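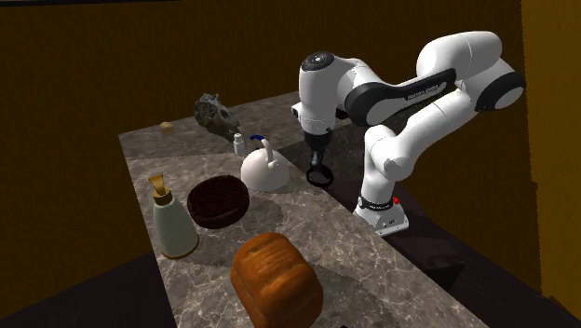 Netau Stone Sealer, 530 ml bottle

I've been selling countertop care out of my little shop for ten years now, and the Netau is the bottle I keep under my own sink. It's a water-based sealer for marble, limestone and travertine, made for kitchens that get used (red wine, lemons, kids with grape juice, you name it). It goes on clear, it doesn't leave that plastic shine, and the smell is gone by dinnertime.

Is it magic? No. Marble will still etch if you leave half a lime on it overnight, and no sealer I've tried fixes that. What you get is time – time to finish your phone call and then go wipe up the coffee.

How I put it on

Clean the counter the night before and let it dry. Pour a little sealer on a folded cotton cloth and work in overlapping circles, one arm's length of counter at a time. Wait 10 minutes, then buff off whatever is still sitting on top. Don't skip the buffing! Dried sealer turns into a hazy film, and I spent a very long afternoon in April getting it off my own island.

Pale, thirsty stone may want a second coat. Give it a couple of hours in between and keep the dishes off it until the next morning.

What's in the box

One 530 ml bottle with a flip cap
Two cotton cloths
A fold-out card with care tips

Good to know

One bottle covers nearly 100 square feet with a single coat. Store it above freezing. It's fine on honed and polished finishes, but please leave it off quartz composite and laminate, where it just sits there and smears. If you already have the Jondurent paste wax on your stone, strip that first. The Heiskanen soap is what I use for everyday wiping, and it plays nicely with the sealer.

Refills and shipping

Refill pouches come without the cloths and cost 20 percent less than the bottle. I ship with Stistico, usually the morning after you order. Got an odd stone and no idea what it is? Send me a note before you buy and I'll help you figure it out.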